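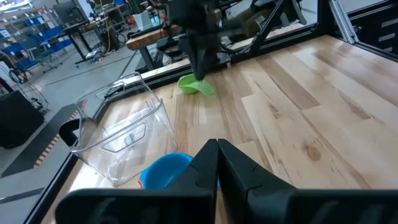 4.2 Store formats and the cost of refitting

Culora entered the second year of its recovery plan with 30 stores that had not been refitted since they opened. Head office had set one standard for all of them, drawn up by the property team under Gerrit Oosthuizen, and it covered lighting, floors, pay points and display furniture. Display furniture took the largest share of the budget. The standard called for tables with light-colored wooden tops made of long planks, with the grain and knots left showing, as on the tabletop in Figure 3, and the same tables were to be used for clothing, kitchen goods and gifts. Store managers could choose how many tables to order but had no say in the type.

Managers we interviewed disagreed about whether this was money well spent. Those in larger towns said the new fittings made the stores look less dated and that regular customers had remarked on it. Those in smaller towns were more doubtful. Their stores had lost trade mainly to Nirnar, a discount chain with plain metal shelving and lower prices, and they did not think furniture would bring shoppers back. Kerstin Ruppert, who ran 2 of the smaller stores during the study period, had asked for part of her refit allowance to be spent on price cuts in childrenswear. The request was turned down on the grounds that capital and trading budgets were held separately.

Sales records give some support to the second group. In the 11 stores refitted first, weekly sales rose in the month after reopening and then fell back toward their earlier level. Stores that had changed their product range at the same time kept more of the gain. We can't fully separate the two effects, as the range changes were made first in stores that were already doing better.

The company also cut its product list during this period. Around 600 lines were dropped, most of them slow sellers in menswear and home goods. Staff reported fewer stockroom problems afterward, although several said that older customers complained when familiar items went. Rieger and Rüegg found a similar pattern at Rarnar, where a shorter list lowered costs in the first year but did little for sales.

Figure 3. Light wooden tabletop with visible grain and knots.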